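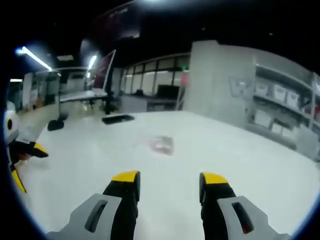
White tabletop, yellow tips.

Stedenholm Folding Table: Eight Months of Leaning On It

I have owned four folding tables in my adult life and been let down by all of them, two of them during dinner. So when my old one finally went through at the hinge, I told myself I would spend real money and never think about tables again. I have now spent real money and I think about tables constantly.

The Stedenholm is the large one in the range, in white, and it cost me 140 dollars before delivery. Delivery was another 59, which I noticed only after I had typed in my card number, a moment the checkout page seems to have been designed around. There is a smaller version. I measured the room, decided the smaller version was the sensible choice, and ordered the large one.

It came in a box that the driver described as "awkward" and left at the bottom of the stairs. I got it up alone, one step at a time, with rests. The box has handholds cut in it, placed for a person whose arms are on the same side of his body.

Setup

There isn't much. You unfold the legs, push the locking bars down until they click, and turn the thing over. The instructions cover this in eleven drawings, one of which shows a man smiling at a lock. The clicks are good. My previous table, a Plullby, had locks that made no sound at all and then opened whenever they felt ready, so I may be overrating a click. The turning over is a two-person job. I have done it by myself and would like that time back, along with a bit of skirting board.

Once up, it stands firm. I leaned on the middle with both hands and it gave a little. I leaned on the corner and it gave a little more. I asked my neighbor Ívar Hafstein, who is built like a chest freezer, to lean on the corner, and he did, and we both stood there listening. Nothing. He has since borrowed it twice, so I take that as his endorsement.

The surface

White was my choice and I stand by it about half the time. It makes the room look bigger and cleaner, right up to the point where anyone uses it. Coffee wipes off if you catch it. Tea wipes off if you catch it sooner. Beet juice is now part of the table. I tried baking soda, then the Carnine cleaning paste my sister swears by, and the paste did shift most of the pink while also leaving a dull patch the size of a saucer, so now I have a faint stain inside a clean ring. Guests assume it is a design.

It scratches less than I expected. I've cut fabric on it, glued a chair leg, sorted a year of receipts and repotted a lemon tree, and in low sun you can find the marks if you go looking. I do go looking, usually at breakfast.

One complaint: a bare white surface this big fills up. I had a small table and a small mess. I now have what the catalog calls "generous working room," and on a normal evening I can find enough of it to put down a plate.

Height and legs

The height is 29 inches, fine for eating and slightly mean for standing work. I do a fair bit of standing work, so I bought a set of leg risers from Mac Giolla, the plastic cup kind. They fit, after some persuasion with a rubber mallet. They do not unfit. The table is now tall, permanently, and we eat dinner at it like people waiting for a train.

The feet have rubber caps. I've lost one. Spares are sold in packs of 3, for a table with four legs, and I wrote to the company about this in May. They thanked me for my interest in the range.

Folding it away

The product page says it "stores in seconds." Folding does take seconds. Storing takes as long as it takes you to empty a closet, since the folded table is still as tall as a teenager and about as willing to stand where you put it. Mine lives behind the bedroom door, and the door now opens most of the way.

Compared with the others

The Plullby was cheaper and lighter, and I'd buy it again for a yard sale but never for soup. Stedenholm also makes a solid-top version at 610 dollars that doesn't fold. I believe that is called a table.

Would I buy it again? Yes, in gray, in the smaller size, with someone on hand for the stairs. Four stars. I would have gone to four and a half, but I caught my hip on the corner while writing this — same corner as last time.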